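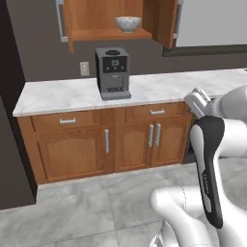

Flelley Opens Shared Kitchen for First-Time Food Makers in Duvidero

DUVIDERO – Home bakers, jam makers and soup cooks who have outgrown their own stoves will have a new place to work starting this January. Flelley is opening a shared kitchen on Jakab Street, with room for up to seven small food businesses at a time.

Members can book the kitchen by the half day, and early risers are welcome: the doors open at 5 a.m. so bread can be on its way to shops before breakfast. Each booking includes shelf space, cold storage and use of the packing room next door.

"I started out selling poppy seed rolls from my apartment, and I would have loved a place like this," said Fanni Győri, kitchen manager at Flelley. "We already have a pickle maker, a couple who bake flatbread and a retired bus driver with a wonderful plum cake. I can't wait to see them all in there together!"

New members also get two free sessions on labels, pricing and food safety, taught in small groups. The Trirnness Growers' Market has set aside five stalls for members who want to try out their products on shoppers – no long-term commitment needed.

An open house will be held on Friday from 2 p.m., with tastings and short tours. Applications can be picked up at the front desk during the open house or requested from Flelley by phone.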